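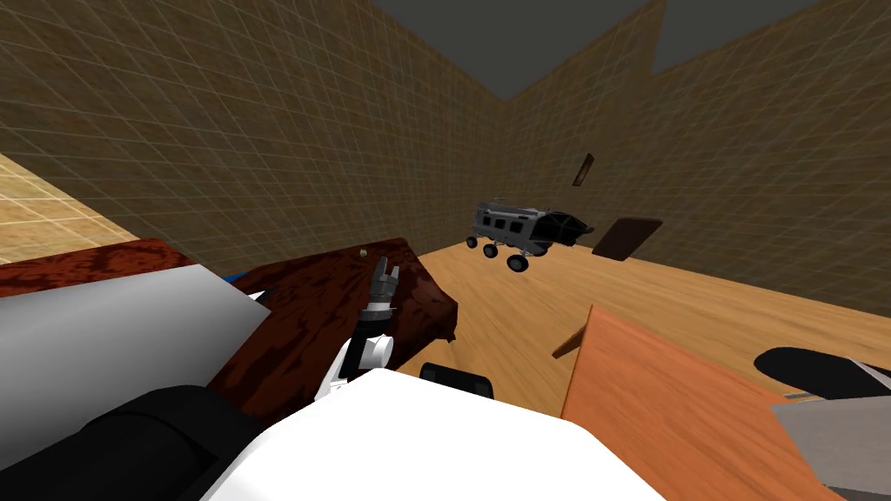
第 9 页

仿真与数据 > 商业工具讨论
主题：Endow 双臂场景包到底值不值这个订阅费（接上页）

只看楼主 | 倒序 | 收藏本帖

灰盒子
楼主
2021-05-22

接着上一页说。试用账号批下来了，这页开头放的是 Miltcombe 房间，机器人自己的视角，两条臂都在画面里，左夹爪空着停在桌面上方。上一页有人要看没修过的原始画面，不要官网首页那种，那就看这张。

先交代我的立场，免得又有人说我是来砸场子的。我们组准备在仿真里攒一批双臂遥操作数据，预算有限，Endow 的销售报价发过来，我第一反应是贵，第二反应是凭什么贵。Stougaard 官网上写"108 个可交互房间，开箱即用"，我现在就卡在"开箱即用"这四个字上。

目前的感受分开说。

安装没什么好骂的，许可证服务器连上就能跑，文档里的启动脚本照抄就行，双臂的关节顺序也跟文档一致，这一点比我以前买过的一家强。

画面嘛，木地板的纹理和桌面的纹理都过得去，光照也算干净。两面墙都是细方格的浅棕色，看久了有点晕，审美问题先不计较。

真正让我犹豫的是物体摆放。那辆灰色的玩具漫游车，看着离地有一小段，车头还翘着。右边墙上方还有根深棕色的短棍，也像是悬着的。我买的是物理仿真，第一个房间就给我看这个，我心里没底。

想问已经付费的各位，你们那边的房间，物体初始状态靠谱吗？还是每个都得自己重新摆一遍？

不吃香菜的扭矩
回复 灰盒子

付费用户来了，用的是团队版。先泼点冷水再说点公道话。

冷水：重新摆是一定要的。我们一开始也信了开箱即用，拿默认房间直接录，录完一批回头看，有些片段里物体的位置根本没法当任务起点。后来写了个脚本，每次重置之后先空跑一段再让操作员接手，麻烦，但能用。

公道话：你拿一张静态画面说它飘着，这个证据有点弱。单张图看不出它是刚生成还是正在往下掉，还是真的就定在那儿。你得把那辆车的线速度打出来看，读几个时间步就清楚了。

灰盒子
回复 不吃香菜的扭矩

同意，静态图说明不了动态。我晚上把位姿和速度都导出来再说，先不下结论。

不过你第一段其实已经回答我了。"一定要重新摆"跟"开箱即用"放在一起，你自己念一遍。

减速箱里有沙子
回复 灰盒子

你们这帮人怎么老盯着宣传语。哪家仿真软件的宣传语能当真？看合同，看功能表，功能表上没有"初始状态经过稳定性检查"这一条，那就是没有。

我更关心的是接触。夹爪是两根金属手指那种平行夹，桌上那个浅绿色的小东西，小得跟石子差不多，你去夹它试试。我敢说要么穿过去，要么弹飞。抓大件谁都会，小件才见真章。

楼下请继续
回复 减速箱里有沙子

你试过还是猜的？

减速箱里有沙子
回复 楼下请继续

在 Goder 上试过，Endow 上没有。Goder 默认参数夹小件就是弹飞，调了接触刚度之后好一些，时间步也得跟着改小，速度就下来了。我猜 Endow 跑不出这个圈子，底层求解的思路都差不多。猜就是猜，我写明白了。

楼下请继续
回复 减速箱里有沙子

那你前面那句"我敢说"就别说得那么满。这帖子都翻到这么后面了，真正拿出数据的就那么几个人，剩下全在凭印象吵。

双目失调
回复 灰盒子

说一个没人提的角度：视角。

画面底部中间那一大块白色的圆鼓鼓的机身，在你们的录制里也一直在吗？两侧的手臂再占掉一截，留给任务区域的像素就那么点。桌子靠左，桌子后面露出来的那一小块蓝色，被左臂的灰色圆筒挡得差不多了，我放大看了半天也认不出是什么。策略网络输入再一缩小，那就是一坨颜色。

我不是说机身不该出现，真机上装头部相机也会拍到自己。我问的是这个相机外参能不能改。销售跟我们聊的时候说"支持自定义相机"，我追问是改配置文件还是得走定制服务，对方开始绕圈子。

不吃香菜的扭矩
回复 双目失调

能改，在配置里，位置和朝向都开放。要走定制的是加新的传感器类型，比如你要深度带噪声模型的那种。

我们的做法是头部视角保留，另外给两个手腕各加一路。头部那路基本只用来看大局。手腕那两路才有用。代价是渲染慢，多开一路就慢一截，这个官网倒是没瞒着。

双目失调
回复 不吃香菜的扭矩

谢谢，这个信息比销售给的清楚多了。那手腕相机的镜头畸变有没有？还是理想针孔？

不吃香菜的扭矩
回复 双目失调

默认理想针孔。畸变我们是录完之后自己在后处理里加的，别指望它。

三十岁学控制
潜水很久了，冒个泡。

我在一个做仓储的小公司，老板看了 Endow 的演示视频，两眼放光，觉得买了这个就不用采真机数据了，让我写采购申请。我看了你们九页吵下来，越看越不敢写。有没有人真的把 Miltcombe 里训的东西搬到真机上过？哪怕只是抓个盒子？不求成功率多漂亮，就想知道是不是完全不能用。

减速箱里有沙子
回复 三十岁学控制

让你老板先把真机买了再说。

三十岁学控制
回复 减速箱里有沙子

真机有，一台，排队的人比较多，所以才想到仿真。

不吃香菜的扭矩
回复 三十岁学控制

我们搬过。任务很简单，右手把木板扶正，左手不参与。仿真里练完，真机上直接跑了 40 次，成了 9 次。再用一点真机数据微调，能看了，但微调之后到底还剩多少是仿真的功劳，我们没做对照，所以我不会拿这个给 Endow 背书。

你老板那句"不用采真机数据"，我建议在申请里就划掉。

电费谁出
回复 不吃香菜的扭矩

40 次成 9 次，你管这叫"搬过"？

不吃香菜的扭矩
回复 电费谁出

叫啊。人家问的是是不是完全不能用，我给的是数。你要觉得难看，那就是难看，我也没说好看。

电费谁出
回复 不吃香菜的扭矩

行，语气冲了，数据我认。我的意思是这个结果放在免费工具上我会觉得挺好，放在这个价位上我会去找销售拍桌子。你们为什么续费？

不吃香菜的扭矩
回复 电费谁出

还没续。到期再看。组里有一半人想换回 Goder 自己搭，另一半人不想再碰建模。搭一个房间看着简单，两面墙一个地板一张桌子，可是碰撞体、质量、摩擦一项项填下来，一个研究生能耗掉好多天。订阅费跟人工一比，这账就没那么清楚了。

老螺纹
回复 不吃香菜的扭矩

讲到点子上了，我补一句反话：Stougaard 给你的那些质量和摩擦系数，你核对过没有？

我上个季度试过一回，把几个木质的东西从不同房间里拎出来对比，参数居然是同一套。外观一个橙色一个深棕，纹理也不一样，摩擦一个数。也就是说美工是花了功夫的，物理参数像是批量刷的。我发邮件去问，客服回得很客气，说"可根据需求自行覆盖"。

那我花钱买的是什么呢，买贴图？

双目失调
回复 老螺纹

这条比楼主的飘车严重多了。能把导出来的参数贴一下吗？

老螺纹
回复 双目失调

许可协议里写了资产参数不能公开转贴，我不想惹麻烦。你申请个试用，资产浏览器里点开物体属性就能看到，自己比一下，用不了多久。

楼下请继续
回复 老螺纹

协议里还有这种条款？那第三方测评怎么做？

老螺纹
回复 楼下请继续

条款在附录里，字很小。测评结论可以发，原始参数不行。截图我问过，渲染画面可以发，所以楼主那张没问题。

灰盒子
楼主

我回来了，数据导了。

漫游车：重置后立刻读位姿，让仿真往前走，再读。结果是我重置之后没按播放键，所有刚体都停着。按了播放之后车是会动的，最后落在地板上，姿态也正了。所以上面那段我收回一半，车不是永久悬空的。

剩下一半我不收。第一，生成的时候就不该离地，落下来那一下会带初始扰动，连着旁边的东西一起晃，每次重置都要等它安静下来。第二，文档里没有一个字提醒你等多久。第三，墙上那根深棕色短棍，我这边按了播放也还在原处，我去资产浏览器里翻，它的属性写的是静态。静态就静态，可说明里把它列在"可抓取物体"那张表里，我操作员要是照表去抓，能抓一下午。

已经给 Stougaard 提了工单。

减速箱里有沙子
回复 灰盒子

表和属性对不上，这种才叫硬伤。飘一下落地我觉得还能忍。

不吃香菜的扭矩
回复 灰盒子

静态那个我刚去看了我们这边的版本，同一个物体，也是静态。我们没抓过它所以一直没发现。惭愧。

等多久的问题，我们脚本里的判断是所有动态物体速度都低于阈值才放行，比固定等待省时间。阈值别设太紧，有些小件会一直微微抖，永远等不到。

减速箱里有沙子
回复 不吃香菜的扭矩

"小件会一直微微抖"，我前面说什么来着。

楼下请继续
回复 减速箱里有沙子

你说的是弹飞。

灰盒子
楼主

别吵，小件我也试了。左手去夹桌上那个浅绿色的小块，我自己操作，没用策略。默认参数下能碰到，合上手指之后它会往外滑，没弹飞，也没夹起来。把夹爪闭合速度调慢，夹起来过，抬高一点又掉了。右手没试，右手那边斜着一块橙色木板，我嫌碍事，没挪。

这只是手动玩了一会儿，算不上测试，谁有空做正经的重复实验欢迎接手。

三十岁学控制
回复 灰盒子

你遥操作用的什么设备？键盘？

灰盒子
回复 三十岁学控制

空间鼠标，两个，一手一个。键盘我试过，两条臂一起动的时候手指打结。VR 手柄的接口它有，在另一个付费档里，我没开。

电费谁出
回复 灰盒子

又一个付费档。谁列一下现在到底拆成几档了？我上次看还是个人版和团队版，今天上去一看多了一堆附加项。

双目失调
回复 电费谁出

我手上的报价单是这么分的，价格不写了，各家谈的不一样：
基础订阅，含房间包和键盘、空间鼠标输入
遥操作附加，含 VR 手柄和数据回放
传感器附加，含深度和力觉的噪声模型
定制服务，按项目谈

你想录正经的双臂数据，第二项基本躲不掉，因为基础订阅里能录，回放要钱。录了不能放，我是不太理解这个切法。

电费谁出
回复 双目失调

录了不能放……这是人想出来的定价吗。

老螺纹
回复 双目失调

可以绕。录下来的文件格式是公开的，自己写个回放读关节轨迹就行，精度够用。物体状态也在里面。我写过一个，挺丑，能跑。

三十岁学控制
回复 老螺纹

求分享，丑也要。

老螺纹
回复 三十岁学控制

私信了。别传播，里面写死了我机器上的路径。

新电机味儿
看了半天忍不住说一句。我利益相关，以前在 Stougaard 的代理商待过，现在不在了，你们可以据此打折听。

Endow 的卖点一直是渲染和房间数量，物理部分历来不是他们投入最大的地方。这在圈内不算秘密。你要是做视觉预训练、做导航、做物体识别，它挺合适的，画面一致，批量渲染也稳。你要是做接触密集的双臂操作，那本来就不是它的强项，拿它跟专门做接触的工具比，怎么比都难看。

所以我觉得这帖子骂得有一半是选错了工具。

电费谁出
回复 新电机味儿

官网 Miltcombe 那一页，大标题写的就是"为双臂操作而生"。选错工具的是我们？

新电机味儿
回复 电费谁出

标题我不辩护。

灰盒子
回复 新电机味儿

感谢说明利益相关，也谢谢没硬拗。你说的导航和识别我信，我们组隔壁做识别的用着确实没怎么抱怨。可我问的是双臂数据，买的也是双臂包，那只能按双臂的标准来打分。

目前我自己的打分，满分不写了免得有人截图：安装，好。文档，前半本好，物体那张表要重做。画面，够用。物理，小件不行，初始状态要自己兜底。相机配置，比我预想的灵活。定价，回放单独收钱这条我过不去。

试用期 14 天，我还剩一些时间，打算换几个房间看看，主要看别的房间里的表和属性对不对得上。

双目失调
回复 灰盒子

换房间的时候顺手看一眼墙。我怀疑那个方格纹所有房间共用。如果真是共用，视觉多样性就要打问号了，108 个房间换的可能只是家具。

灰盒子
回复 双目失调

记下了。目前只认真看了 Miltcombe 一个，不敢说。

减速箱里有沙子
回复 灰盒子

也看看有没有哪个房间是默认就稳的，给大家报个名字。我嘴上骂归骂，Goder 上自己搭房间搭到第三个我也想吐。

三十岁学控制
采购申请我先压着了，跟老板说等论坛里的人测完。他问什么论坛，我把链接发过去了，他回了个"哦"。

等楼主更新。

不吃香菜的扭矩
回复 三十岁学控制

申请里可以先写按月付，别上来就签全年。按月贵一点，但他们按月是可以停的，全年的退款条款你自己读一遍就知道了。

灰盒子
楼主

工单有回复了，贴原话："感谢反馈，该物体的分类已转交内容团队核实，更新时间请关注发布说明。"

没有时间表。其他房间我接着看，有结果发下一页。

上一页 | 下一页
回复本主题需登录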